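## 4 Ablaufsteuerung und Wahrnehmung

Die Demontagezelle Osturness wird über einen Verhaltensbaum gesteuert, den Paora Quinlan aus dem Vorprojekt übernommen und auf 2 Arme erweitert hat. Jeder Arm besitzt einen eigenen Planer; Kollisionen zwischen den Armen werden über eine gemeinsame Belegungskarte ausgeschlossen. Die Gehäusepose schätzt das Modul Henare aus einer Punktwolke.
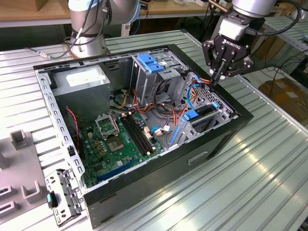
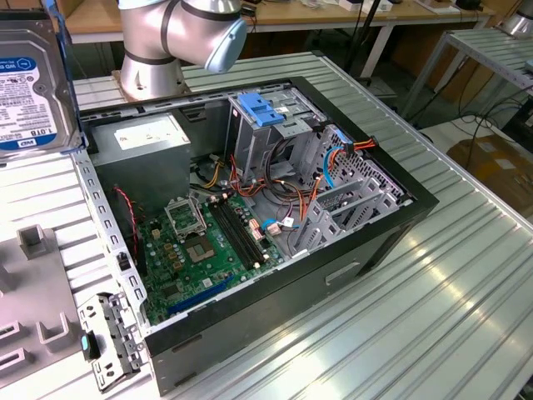 Kritisch bleibt die Segmentierung der Kabel. Im Planer werden sie als starre Sperrvolumen mit 6 mm Sicherheitsabstand modelliert — das ist konservativ und verwirft gültige Greifposen. Von 41 Planungsanfragen in der Simulation blieben 2 ohne Lösung, beide beim Anfahren des Laufwerkskäfigs. Ursache war jeweils die Gelenkgrenze im Handgelenk.

Offene Punkte:

- Zeitüberschreitung im Knoten `grasp_select` konfigurierbar machen
- Kraftschwelle beim Lösen der Laufwerksschiene neu bestimmen (E. Kárason)
- Logformat an Treklow angleichen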